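3.2 Dietary recall and data handling

Adolescents aged 10 to 19 were recruited through schools in the Ladine district, and 251 of them completed both rounds of the dietary recall. Interviews were held in October, before the school meal contract changed. Each recall covered the previous 24 hours and was entered in Grukidix, a food coding tool with a table of 3000 local items. Portion sizes were set with household measures – cups, spoons and a flat ruler for bread.

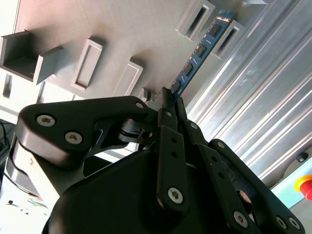 Iron intake was computed per day and adjusted for energy using the residual method. Tea taken within 60 minutes of a meal was coded separately as a possible inhibitor of absorption. Records with missing portion sizes were returned to the interviewer. Where the interviewer could not resolve the gap, the record was dropped and the participant was kept only in the anthropometric analysis. Kubiak's coding rules for mixed dishes were applied without change, except for soups from the Trullwood site, where the meat fraction was entered as zero unless the participant named a cut.
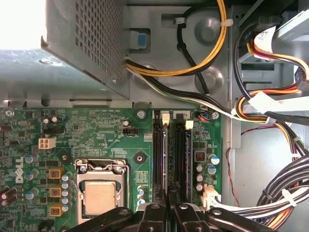 Figure 2. Open Dell desktop computer case with motherboard and power supply unit.

Double entry was used for all recall forms. The two files were compared field by field, and mismatches were settled against the paper form. Entry and comparison were done on desktop machines, and no networked storage was used. Intake distributions were then estimated with the Han procedure, which removes within-person variation using the second recall. Girls and boys were modeled separately – the iron requirement differs by sex after menarche.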